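Review: the Drimer hand controllers and teaching software
Posted January 27, 2024 by Onyekachi Akinola

I have had the Drimer set on my desk since August, and I kept promising Sofia Kalogeropoulos that I would write it up properly once I'd spent enough evenings with it to have a fair opinion. Well, the evenings have been spent (rather more of them than I'd planned, if my family is to be believed), so put the kettle on, because I have quite a lot to say about it.

For those who haven't come across it, Drimer is a pair of hand controllers and a program to go with them. You hold one controller in each hand, and the two arms of a simulated robot follow you about a make-believe kitchen. Squeeze the trigger and the gripper closes. When you are happy with what you did, you save the run, and your saved runs become the lessons that the robot learns from later. I do all of mine in simulation, partly because I enjoy it and partly because I haven't the floor space for anything else.

Setting up took me most of a Saturday morning, and I'll admit that some of that was me. The printed booklet is short and cheerful and skips the bit where you tell the program how tall you are. If you miss that step your elbows end up somewhere near your ears every time the robot reaches for a low shelf. Haris Shehu, who had bought his set before I did, put me right over the phone, and after that everything felt much more natural.
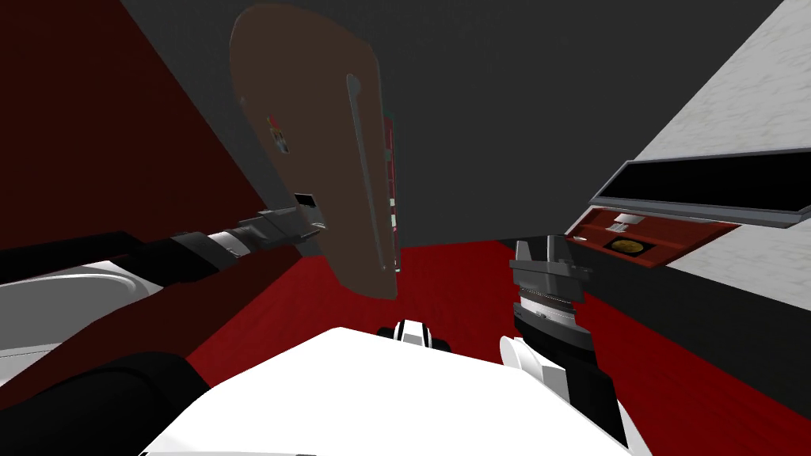
I started with doors and large flat things, which I'd recommend to any newcomer. They are forgiving in some ways and dreadful in others. A small cup wants a careful pinch and then more or less looks after itself, but with a big panel every little turn of your wrist is made bigger at the far end, and you find yourself holding your breath. The Drimer controllers are light, and for this sort of work I think they are a touch too light. My old Pekow pair had some heft to them, and that weight steadied my hand. On the other hand my shoulders used to ache terribly after a session with the Pekow, and they don't now, so I suppose I must take the one with the other.

What I love is the clutch, a small button under the thumb. Hold it down and the robot's arm stays exactly where it is while you move your own hand back to somewhere comfortable. Let go, and you carry on from there. It sounds like nothing at all! But it means you can pull a door open in one smooth sweep on the screen while your real arm has had two little rests along the way, and the saved run is all the better for it.
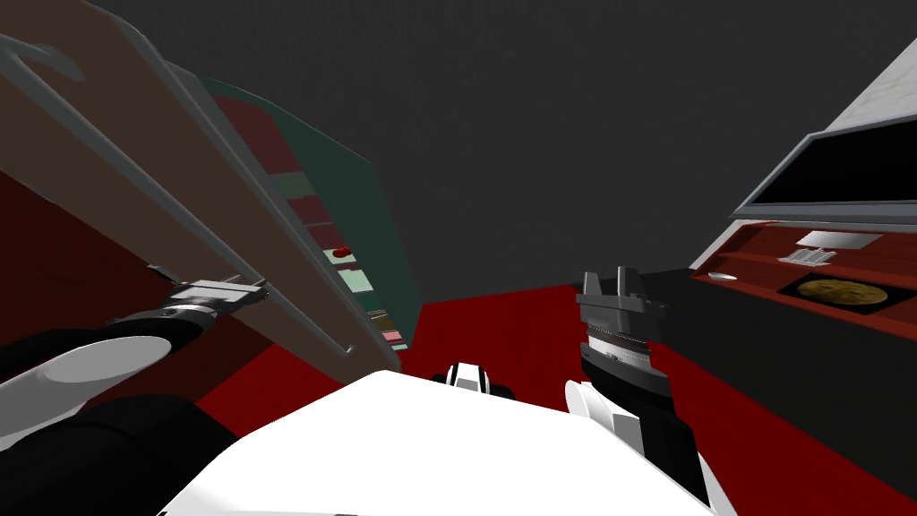
Recording is simple enough. You get a start button, a stop button and a third for throwing the run away, and I have worn that last one shiny. In my longest stretch I recorded 49 runs of the same job and kept 27, and the program let me sort through them afterwards without any fuss. You can trim the dithering off the front of each one, too. I do wish it were possible to add a note to a run as you save it. Chak-lun Chiang keeps a paper notebook beside him for this, and I have ended up doing the same, though it does seem a pity with a modern bit of kit.

Views are where I have my biggest grumble. You can look from the robot's head or from either wrist, and the wrist view is a great help for the last little bit before you close the fingers. Changing between them means a trip into the menu, though, and by the time you've come back you have quite lost your place. Rastum's program puts this on a foot pedal, and once you've tried that it is very hard to go back.

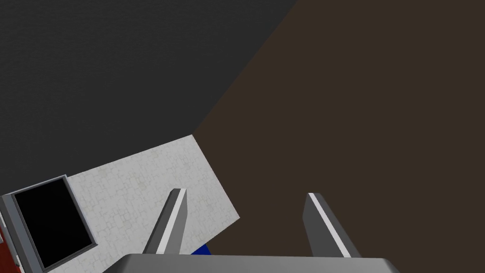

Looking past the open gripper fingers from the wrist view.

The batteries have been good to me. I charge the pair every 5 sessions, and they've never given out halfway through a run. The wrist straps are a bit mean if you have large hands (Gerardo Orlandini gave up on his and tied on a bootlace). There is also a faint buzz in the handle when the gripper touches something, and I was ready to find it silly, but I've come to lean on it a good deal.

Would I buy it again? Yes, I would, and I'd tell a friend to as well, particularly one who is new to teaching by hand and would like to be recording decent runs within the week. If you already own the Qin set and get on well with it, I'd hang on to your money until Drimer sorts out the view switching. I've written to them to ask about a pedal, and I'll add their answer underneath when it comes.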